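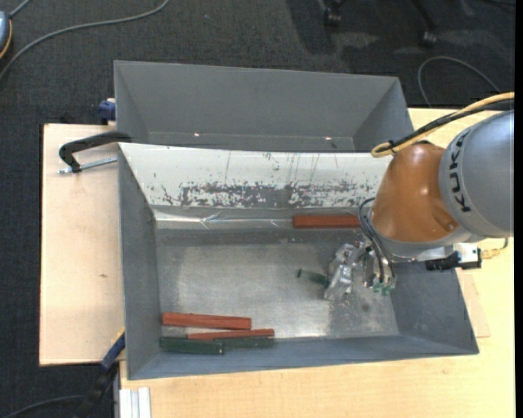 Ivana Fuentealba

December, Friday, started 6:40 am

Bus 7 came back from the Durnlow run last night and I could hardly wait to get the logger off it! This is the converted midi coach, the one with the Bortolotti rear axle, and it was the first time we let it do the whole valley loop on one charge with the cabin heat left on. Clyde drove. I stayed in the depot and fretted.

Odometer at pull-in: 3,565. The pack still had 20 percent showing, and I had written 11 on the whiteboard as my guess, so I owe Clyde a coffee. He wants the big one.

What I think made the difference is the new preheat. We plugged in early and warmed the cabin and the pack off the depot charger before leaving, so the heater was only holding temperature on the road. Last time we left cold and the heater pulled hard all the way to the reservoir. Laid the two traces on top of each other this morning and the first stretch looks like two different vehicles. Lovely flat line on the new one. I printed it and taped it inside the cabinet door.

Not all of the gain is preheat, to be fair to the old run. Wind was lighter last night and Clyde is gentler on the pedal than I am. I need to drive the same loop myself before I put anything in the report.

Regen on the long descent: better than I hoped. It cuts back near the top when the pack is full, as it should, and then comes in smoothly after the second bend. Clyde says there is still a small nudge when it hands over to the friction brakes at low speed, right as you roll into a stop. He could feel it at the school and again at the mill, but not at Doditz, where the stop is on a slight uphill. Passengers standing up would notice. I want to try a longer blend, starting the handover a bit sooner, and see if the nudge goes away or just moves.

Things from Clyde's driver sheet, copied before the coffee gets on it:

Left mirror heater slow. Right one fine.
Range display jumps when the wipers go on. (It does! I saw it in the log too, a step down and then it creeps back. Looks like averaging, will check.)
Rear door chime too loud with no engine to cover it.
Whine from the back on a light throttle, goes away when you press harder.
Seat is excellent, do not change the seat.

The whine is the one I keep thinking about. With the diesel in there we would never have heard it. I put the bus on the lift at 9 and turned the wheels by hand, nothing rough, no play that I could find. Oil on the magnet plug was clean. Could be gear noise that was always there, could be the motor mount passing it into the floor. Going to borrow the softer bushings from the parts shelf and try those first, easy to swap back.

Charging: the depot unit was fine. The public one at Durnlow took three tries to start and then refused the fleet card, so Clyde put a short top-up test on his own Visa. Receipt is in the blue folder, please somebody pay the man back. That energy is in the log as a separate session, so take it out before working out consumption per mile. I nearly forgot and got a wonderfully wrong number.

Afternoon. Bushings in. One was stiff going on and I had to redo it. Took the bus around the yard and out to the gate — quieter, I think, but the yard is too short to hold a light throttle for long. Needs the road.

Also found the reason for the mirror: connector not pushed fully home. Click. Done. Best fix of the week.

Next:
repeat the loop, me driving, same preheat
longer brake blend, try on the mill stop first
door chime down, ask what the minimum is
look at the range averaging with wipers and lights on
weigh the bus again with the bike rack fitted

Clyde asks if we can do the loop with sandbags in the seats. Yes!! Where do we get that many sandbags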